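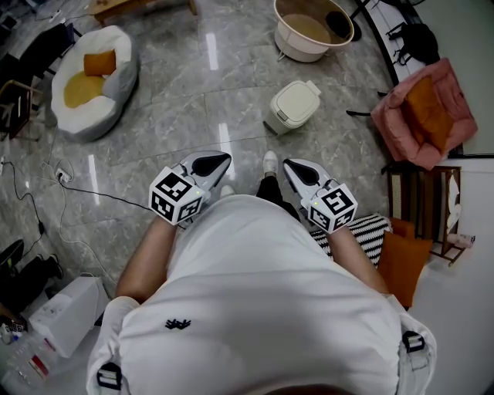 The sitting room at Plekinstead, floor first

A few of you have been asking how the new place is coming along, so I've finally made a page for it. We got the keys in June and the sitting room was the first thing I wanted sorted (the kitchen can wait, sorry Duarte!). It's a small room, you could cross it in 7 good steps, and the whole colour scheme started from the floor.

The floor: grey tile with a marble pattern. I fought hard for this one. Benedita wanted carpet, and she still brings it up every time she visits in winter socks. It hides crumbs beautifully and a mop gets round it in no time.

The bean bag: round and white, with a mustard-yellow seat and an orange cushion propped at the back. My favourite thing in the house! I paid 81 dollars for it and had to fight Simão for it the very first evening. The orange wasn't meant to stay, but it cheers up all that grey.

The low table: wooden, with light brown legs, standing just past the bean bag. Good height for a cuppa when you're slumped right down. Judite has offered to oil it for me and I'm holding her to that.

The cords: black one, white one, power strip on the floor. There's one outlet on that side and it's miles from where I'd like it. I'm after a flat cord cover in grey or white, so if you've got a favourite, let me know in the comments.

Curtains next, once I've picked a colour.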